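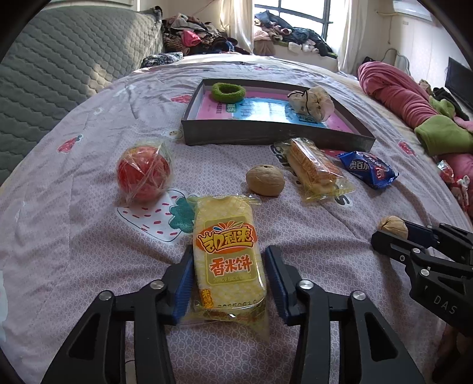 A rice cracker packet with a clear printed wrapper.

Science Corner > Food > Why Do Crackers Go Soft?

Why Do Crackers Go Soft?

By Iolanda Rangel

If you leave a cracker on a plate overnight, it may bend a little in the morning when you try to break it. It might taste dull, and it will not make much noise when you bite it. We say the cracker has gone stale. Bread goes stale too, but bread gets hard. To see why, you need to know about water in the air.

Water you cannot see

The air around you has water in it. You can't see it because it is a gas, called water vapor. Vapor comes from oceans, lakes, wet soil, plants, boiling pots, and your own breath. Breathe on a cold window and the vapor in your breath turns back into tiny drops of liquid. That is the fog you can draw on with your finger.

The amount of water vapor in the air is called humidity. On a muggy summer day the humidity is high. In a heated house in winter it is often low.

What makes a cracker crisp?

Most crackers start out as a dough. The dough has flour and water in it, or rice and water. In the oven the water heats up and turns to steam. Steam takes up much more room than liquid water, so it pushes outward and leaves small holes and bubbles. Then it escapes. By the time the cracker is done, nearly all of the water has gone.

What is left is a lot of thin, dry walls with air between them. When you bite down, the walls can't bend, so they snap. Many walls snapping one after another make the crunch.

Rice crackers work the same way. Rice is mostly starch. Hot, wet starch is soft and stretchy, like the rice in your bowl at dinner. Dry starch is stiff. Some rice crackers are made by heating rice dough until it puffs, and some are baked or fried.

What goes wrong

Dry starch pulls in water vapor. The vapor moves into the thin walls of the cracker a little at a time. Once the walls hold enough water they can bend, and a wall that bends does not snap. The cracker is still safe to eat, but the crunch is gone.

Salt and sugar also pull in water, so a sugary cookie or a salty chip may soften quickly on a humid day.

Why does bread get hard?

Fresh bread has a lot more water in it than a cracker does. Some of that water goes out into the air, and the bread dries. The starch in the bread is changing as well. As bread cools and sits, its starch slowly packs together into a firmer shape. This happens even in a closed bag. Warming a slice in the toaster loosens the starch again for a little while.

So the cracker takes in water and gets softer, and the bread loses water and gets harder. They can both do it in the same kitchen on the same day.

Keeping the water out

People have stored dry food for a very long time. They used clay jars with lids, wooden boxes, and later metal tins. Today many snacks come sealed in plastic. Some wrappers also have a thin layer of metal, which is very good at stopping vapor. Once a wrapper is open, the air gets in, so it helps to use a jar with a tight lid.

Never eat what is inside the small paper packets that come in some food bags. Many of them hold grains that soak up water, and they are not food.

Try it yourself

Ask an adult before you start.

You will need:
2 plain crackers from the same box
a jar with a tight lid
a plate
a damp paper towel
a big bowl

1. Put one cracker in the dry jar and close the lid.
2. Put the other cracker on the plate. Lay the damp towel next to it, but don't let them touch.
3. Turn the bowl upside down over the plate.
4. Wait 14 hours. Overnight and part of the morning works well.
5. Break each cracker close to your ear. Write down what you hear and feel.

Don't eat the crackers from the test. An adult can put the soft one in an oven at 300 degrees Fahrenheit for a few minutes. Let it cool all the way, then break it again and add that to your notes.

Words to know

Humidity: how much water vapor is in the air.
Starch: a part of rice, wheat, corn, and potatoes that gives us energy.
Water vapor: water in the form of a gas.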